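シェア 674　コメント 23件

空き巣対策に買ったRolledleyの窓・ドア警報キット、ひと夏使ってみた感想

きっかけは二軒先のお宅でした。金曜の昼間、ご夫婦が買い物に出ているあいだに台所の小窓から入られて、ノートパソコンと、引き出しに入れてあった現金と、なぜか新品の炊飯器まで持っていかれたそうなんです。Quirogaに越してきてからずっと「このへんは静かでいいよね」なんて夫と呑気に言っていたので、パトカーが停まっているのを見たときは膝が抜けるかと思いました。犯人はまだ捕まっていません。

で、その晩のうちに我が家も何か付けよう、という話になったわけです。警備会社と契約するのがいちばん安心なんでしょうけど、うちは賃貸で壁に穴を開けられないし、月々の支払いがもう一本増えるのもちょっと……ということで、自分で貼るだけのタイプを探しました。最後まで迷ったのがPirkoraの単体アラームと、今回買ったRolledleyのキット。結局Rolledleyにしたのは、親機がセンサーをまとめて面倒見てくれるから、寝る前にひとつボタンを押せば全部の窓が警戒に入る、という説明文にやられたからです。Pirkoraは窓ごとにスイッチを入れて回らないといけなくて、これ絶対わたしは三日でやらなくなるなと(自分の性格はよくわかっているつもり)。

値段は49ドルでした。本体とセンサーと、玄関に貼るテンキーがセットでこの値段。追加センサーはばら売りで、わたしはあとから裏口用に買い足しています。

■ 開けてから付けるまで

箱はわりと小さいです。説明書は紙が薄くて字が細かくて、うちの母だったら読む前に閉じると思う。ただ図が多いので、字を追わなくてもなんとかなりました。センサーは磁石側と本体側に分かれていて、窓枠とサッシにそれぞれ両面テープで貼るだけ。離れると鳴る。それだけの仕組みです。

困ったのがテープ!貼る前にアルコールで拭いて、よく乾かしてから、と書いてあるのに、わたしは最初の窓でそれをすっ飛ばしたんですね。翌朝ぽろっと落ちて、しかも警戒モードのまま落ちたものだから、朝の五時台に家じゅうサイレンです。夫は飛び起きてフライパンを持って廊下に立っていました。わたしはテンキーの番号を二回まちがえて、三回目でやっと止めて、それから二人で床に座ってしばらく動けなかった。なので、これから付ける方はどうか拭いてください。本当に拭いて。

磁石と本体のすき間にもけっこううるさいです。うちの浴室の窓は枠に段差があって、そのまま貼ると磁石が届かず、ずっと「開いています」の表示のまま。付属のかさ上げ用のスペーサーを挟んだら直りました。スペーサーは袋の底に入っていて見落としやすいです。わたしは袋ごと一度ゴミ箱に入れました。

■ サイレンの音

これは合格です。というか、うるさい。甲高くて、頭の内側を引っかかれるみたいな音がします。試しに昼間、お隣のAmancay Medinaさんに「今から鳴らしますよ」と断ってから鳴らしてみたところ、窓を閉めた居間でもしっかり聞こえたとのこと。彼女いわく「うちの犬がソファの下から出てこない」。ごめんね。

音量は三段階で、いちばん小さくしても寝ている人は起きます。集合住宅の方は真ん中でいいんじゃないかな。うちは戸建てなので最大にしていますが、誤報のときのご近所への申し訳なさも最大です。

それと、鳴り続ける時間を自分で選べるんですが、初期設定だとずいぶん早く鳴りやみます。最初は壊れているのかと思ってサポートに問い合わせてしまいました。設定の奥の「詳細」の中のさらに「音」のところにあります。なんでこんなところに隠すんだろう。

■ テンキーと猶予時間

玄関を開けてから警報が鳴るまでの猶予は30秒。この間に暗証番号を押せば止まります。ひとりで帰ってきたときは余裕なんですけど、両手に買い物袋、鍵をくわえて、みたいな状態だとぎりぎりです。しかもカウント中はピッピッと音がだんだん速くなっていくので、映画で爆弾の線を切る人の気分になる。

猶予を延ばすこともできますが、わたしはそのままにしています。二軒先の件のあと、地区の集会所で防犯の説明会があって、そこで警察のHipólito Cáceresさんという方が、侵入する側は入ってすぐ寝室に向かうことが多い、という話をされていたんです。引き出し、枕の下、クローゼットの上の段。聞いていてひとつ残らず心当たりがあり、帰ってすぐ通帳の場所を変えました。そういう話を聞いてしまうと、待ち時間を長くするのはなんだか嫌で。

暗証番号は家族ごとに別々に作れます。これがよかった!誰が何時に解除したかアプリに残るので、夫が「今日は早く帰った」と言い張っていた日の真相も判明しました(防犯とは関係ないけど)。来客用に一日だけ使える番号も出せて、水道の修理の方に来てもらったときに使いました。終わったら勝手に消えてくれるのも気が楽です。

テンキーのボタンの文字は薄いグレーで、夜の玄関だとほとんど見えません。触ると光るのですが、光るまでに一拍あって、その一拍が長い。ここは作った人が夜に自分で使ってみてほしい。 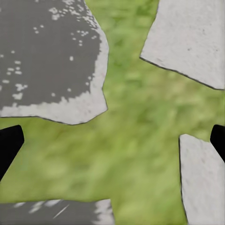 画像提供:Baltasar Medina

■ アプリのこと

アプリは、まあ、アプリです。見た目はすっきりしていて、家の名前を付けたり部屋を並べ替えたりするのは楽しい。通知もちゃんと来ます。来すぎるくらい。初期状態だと窓を開けるたび、閉めるたび、警戒を入れるたびに全部スマホが震えるので、初日は仕事中に夫が換気をしている様子を逐一知らされました。通知は「警戒中のみ」に変えるのがおすすめです。

登録にメールアドレスと電話番号が要るのは、ちょっと引っかかりました。防犯の機械に住所まで入れるのってどうなんだろう、と思って、住所欄は空けてあります。空けたままでも普通に使えています。ただ時々「プロフィールを完成させましょう」と出てきて、閉じても閉じてもまた出る。

停電のときはどうなるか。これ、気になる方が多いと思います。12月に一度、夜に近所一帯が落ちたことがあって、期せずして試すことになりました。親機の中に予備の電池が入っていて、サイレンとセンサーはそのまま動きました。でもルーターが落ちているのでスマホへの通知は来ません。あたりまえといえばあたりまえなんですが、わたしは暗い居間でスマホを握りしめて通知を待っていました。外出中に停電になったら、鳴っていても自分にはわからない、ということですよね。そこが不安な方は、携帯回線の付いた上のモデルのほうがいいと思います。お値段はぐっと上がります。

■ 誤報について

テープ落下事件のほかにも、何度かやりました。

風の強い夜に、古い裏口の扉がガタついて鳴ったのが一度。これはセンサーを蝶番に近い側に移したらおさまりました。扉って、取っ手側のほうが揺れるんですね。考えればわかることなのに、考えていなかった。

それから、義母が泊まりに来ていた朝。早起きの義母が気を利かせて雨戸を開けてくれて、はい、サイレン。あのときの義母の顔は一生忘れません。以来、泊まりのお客さんがいる夜は玄関だけ警戒に入れるようにしています。部屋ごとに入り切りを決めて「在宅」「外出」のほかに自分用のモードを作っておけるので、うちのは「お義母さん」という名前です。本人には言っていない。

鳴ったときに警察に自動で連絡が行くわけではない、というのも書いておきます。鳴らして、知らせて、そこまで。あとは自分で電話するか、近所の人が気づいてくれるかです。Amancayさんとは、サイレンが五分止まらなかったら電話をかけ合う約束をしました。機械よりこっちの約束のほうが効いている気もします。

■ サポートの対応

音の件で問い合わせたときは、翌日の昼に返事が来ました。担当のGisela Núñezさんという方が、設定画面の写しに矢印まで描いて送ってくれて、とてもわかりやすかったです。二回目、裏口用のセンサーが親機とつながらなかったときは、自動返信が三通続けて来て、そのあと音沙汰なし。結局、電池を一度抜いて入れ直したらつながりました。当たり外れがあるのかな。Giselaさん指名制にしてほしいです。

■ 電池

センサーはボタン電池で、減ってくるとアプリに黄色い印が出ます。うちでは玄関のものだけ先に出ました。開け閉めの回数が違うから当然ですね。交換は裏のふたをコインで回すのですが、テープで窓枠に貼ってあるものを、はがさずに横から回すのは至難の業です。ふたを前に付けてくれればいいのに!わたしは爪を一枚だめにしました。

予備の電池は買い置きしておいたほうがいいと思います。

■ シールの話

キットには「警報装置作動中」のステッカーも入っています。赤地に白で、結構目立つ。貼るか貼らないか、夫とちょっと揉めました。夫は「機種がわかると対策される」派、わたしは「面倒な家だと思わせたい」派です。説明会でも同じ質問をした方がいて(Ignacio Arancibiaさんという、角の金物屋のご主人)、Hipólitoさんの答えは、貼っても構わないがメーカー名のところは隠しておくといい、というものでした。なのでうちはロゴの部分をはさみで切って、半端な形のステッカーを玄関に貼っています。見栄えはよくないです。

ちなみにIgnacioさんのお店では、窓用の補助錠も扱っています。レバーでサッシにはさむだけの簡単なもの。警報は開いてから鳴るものなので、そもそも開きにくくするほうも一緒にやらないと意味が薄いよ、と言われて、台所と浴室の分を買いました。売り込みが上手い。でもその通りだと思うので、これからキットを買う方は補助錠のぶんも予算に入れておくといいです。

■ で、買ってよかったのか

うちの場合はよかったです。夜中に物音がしても、まずテンキーの緑のランプを見れば、窓もドアも閉まっているとわかる。前は布団の中で耳をすませて、しばらく眠れなくなっていたので、それがなくなっただけでも払った甲斐はありました。

合わないだろうなと思うのは、窓の開け閉めがとにかく多いお宅と、猫が網戸を自分で開けるお宅。それと、機械の音が苦手な小さい子がいるお宅はちょっと考えたほうがいいかも。音は本当に容赦ないので。

反対に、賃貸で工事ができなくて、日中留守にすることが多くて、月額の契約はしたくない、という方にはちょうどいいと思います。Nurnutineから出ている似たようなキットを妹が使っていますが、そちらはテンキーが付いていなくてスマホで解除するそうで、充電が切れたときに玄関先で大騒ぎになったと聞きました。テンキーは大事。

星をつけるなら五つのうち四つです。減らしたひとつは、電池のふたと、テンキーの文字の薄さと、あの「プロフィールを完成させましょう」で分け合ってもらいます。

そうそう、二軒先のお宅もそのあと同じキットを付けたそうです。先日道で会ったら、奥さんが「うちも昨日の朝やっちゃって」と言っていました。浴室の窓だそうです。テープを拭かなかったらしい。

追記:コメントで「センサーを外側から磁石でだませないのか」という質問をいただきました。わたしには試す技術も度胸もないのでわかりません。詳しい方がいたら教えてください。それから裏口用に買い足したセンサー、キットのものより少しだけ色が白いです。並べなければ気にならない程度ですが、同じ窓に二つ付けるつもりの方は一応。

関連記事
・窓の補助錠、貼るタイプとはさむタイプを使い比べ
・Pirkoraの単体アラームを実家に付けてきました
・旅行中の郵便物、どうしてますか
・玄関のセンサーライトを電池式に替えた話
・地区の防犯説明会で聞いたことのメモ
・自転車の鍵を二重にして面倒だった点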